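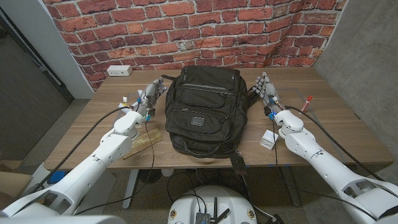

How a two-armed robot is looked after

A robot with two arms and two hands can be used to practise jobs such as opening a zipper or lifting a bag by its handle. Before any practice starts, someone has to check the machine. At the Cadwood workshop this is Hina Tanoli's job, and it takes her 45 minutes every Monday.

Step 1: Power off
The robot is switched off at the main switch. Hina then waits 90 seconds. Some parts inside store electricity for a short time after the switch is turned.

Step 2: The joints
An arm bends at its joints, as yours does at the shoulder, elbow and wrist. Inside each joint is a motor with a set of gears. Hina moves each joint slowly by hand. It should turn smoothly. A gritty feeling means the gears need cleaning or fresh grease.

Step 3: The cables
Cables do two jobs. Some carry power. Others carry messages between the computer and the hands. A cable must be long enough for the arm to stretch out fully, but must not catch on the table or on the thing being picked up. Hina looks for flat spots, splits and sharp bends.

Step 4: The connectors
A connector is a plug that joins two cables or joins a cable to a part. The wrist moves a lot, so plugs there can work loose. Each one is pressed until it clicks. If a finger stops moving, the wrist plugs are checked first.

Step 5: The fingers
With the power back on, each finger closes and opens 35 times. The computer records how far it moved. If one finger falls short, Fereshteh Ansari, the repair technician, adjusts it with a small screwdriver.

Step 6: Finding zero
Both arms move to a starting position called "zero". The computer measures every later movement from this position. If zero is wrong by the width of a pencil, the hand will miss the zipper by the same amount.

Words to know
Joint: a place where the arm bends or turns.
Gear: a wheel with teeth that turns another wheel.
Calibrate: to set a machine so that its measurements are correct.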